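On Wednesday we visited the Tasora training kitchen, which opened its doors to neighbours for the morning. Nelly Ticona met us at 9:30 and asked everybody to wash their hands before going farther.

I liked most the sorting corner. It has a brown marble counter with white and cream veins, a teal plastic basket at the back, and translucent disposable gloves spread on the stone.

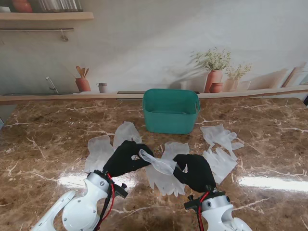 After this we went to the cold room and then to the store, where I bought a jar of Lashari plum jam for my neighbour Ebenezer Addo. The labels there are still written by hand. Parking is behind the building and costs two dollars, coins only.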